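Home Columns Kitchen Letters Archive

Filed under: Opinion, Around the House

February 15, 2018
By Aslı Başaran

The case against the clever draining rack

I have owned 4 draining racks in my adult life and have been disappointed by all of them. The latest came from a shop in Bellholm, where the assistant told me it would change the way I washed up. I wash up the way I always did, with a sponge and some bad temper.
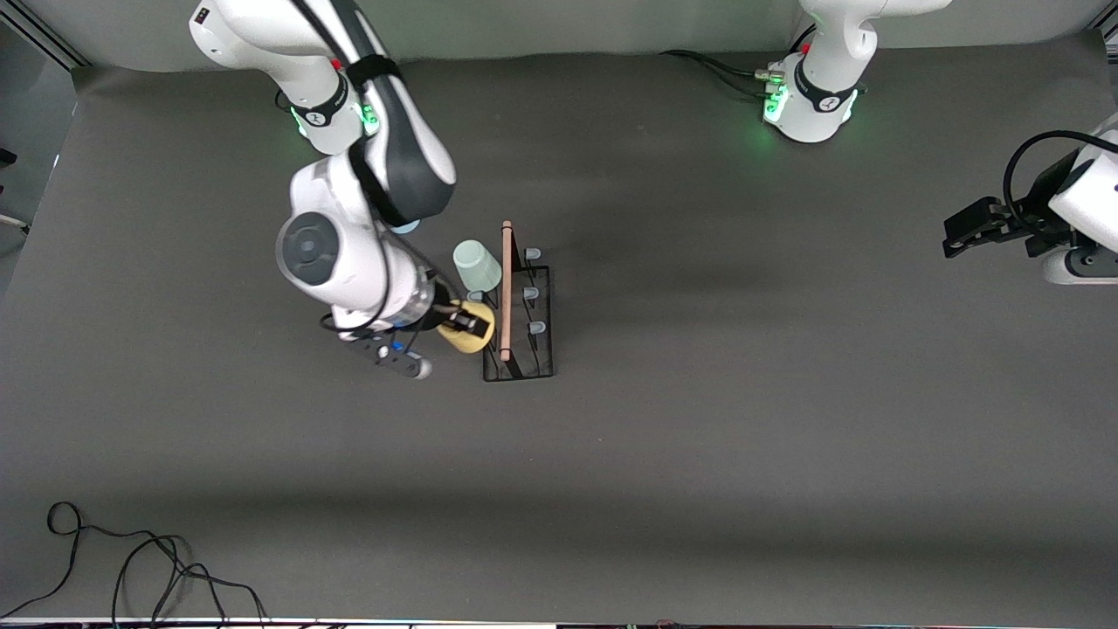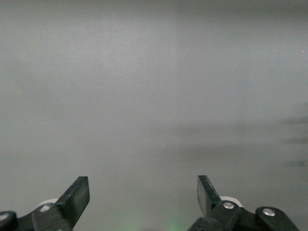
What a cup needs

A cup needs somewhere to drip. A tea towel folded twice will do that, and so will the edge of the sink if you are careful. The wire rack with its capped pegs is sold as an improvement on both, and I'm not convinced. The caps are there, I suppose, to be kind to the rim. In my house they come off, roll under the cooker and stay there until July.

Then there is the room it takes up. Put a small rack on a bare table and it looks modest enough. Add one cup and a sponge and you have a little settlement, which then attracts spoons. My aunt's kitchen in Tabrizi Road had no rack at all and I never once drank from a dirty glass there.

People will say that wire lets the air through. Fine. So does leaving things alone. I would want to see some proof that a cup on a peg dries any sooner than a cup tipped against a plate, and the leaflet that came with mine offered only a drawing of a smiling woman.

The sponge I will defend. It costs very little, it does the work, and when it smells you throw it out. I can't say the same for the rack, which I have now scrubbed more often than some of my saucepans. It goes to the charity shop next, where someone can have it for 200 pence less than I paid.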